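February 1, 2020

Two parcels in the porch when I got in, and I knew from the size of the bigger one that it was the Fendia kit at last! Ordered in September, promised in six weeks, and I had more or less given up asking. I left my coat on and opened it on the stairs.

So, the Fendia hand-held set, trial version, lent out by Vovmont for 39 days, after which I either pay or post it back. You hold the gripper yourself and do ordinary jobs with it, the camera on it records what the fingers do, and later the recordings go to the Vovmont service, who turn them into something a robot arm can learn from. I've read about this for ages and never had one in my own hands. It's lighter than I feared. The manual is 71 pages long and clearly translated in a hurry (there is a chapter called "Greeting the Trigger"), but the quick sheet is good and I was squeezing things within the hour.

First job was socks, because the quick sheet says start soft. Lovely. Then pegs, then a teaspoon, which I dropped 6 times before I understood that you come in lower than feels right and let the pads do the work. After that I hardly dropped it at all and went round the kitchen picking up spoons like a mad thing.

Rang Wiebke Ackermann to crow about it. She had the Hulon set last year and says the trigger on hers went stiff in the cold, so I've made a note to try this one in the garage one morning. She also says to stop choosing easy objects, which is fair. Her list for me: a key on a flat surface, a sheet of paper, anything on a string. I said jewellery and she laughed for quite a long time.

What I like so far:

The squeeze. It's very even and you feel where you are in it without looking.

The pads. A fine grid on them, rounded at the tips, and they come off for washing.

The open view between the fingers. I keep wanting to lean round and look, and then remember that the camera's view is the one that matters. Box of beads and a bangle on the white table, fingers wide open before going in:
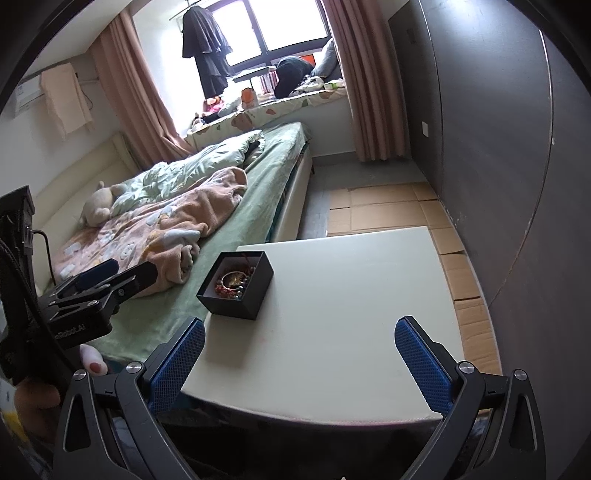
What I like less:

The battery. Nearly 20 minutes of proper work and then the little light starts to nag. Vovmont sell a bigger one, and I notice it isn't in the trial box.

The charging lead is short enough to be annoying, and the case has a slot for everything except the lead.

The upload page. It wants a name for every clip before it will take the next one. I called the first few "spoon" and then lost track of which spoon.

Must write to Grønli and ask if their arm takes the Fendia files as they are, or if they need converting first. The leaflet says "broadly compatible" and I'd like a plainer answer than that before I spend anything.

Hand a bit sore between thumb and finger. More beads tomorrow, and the key if I'm brave. Soup for supper, eaten standing up with the manual propped against the bread bin.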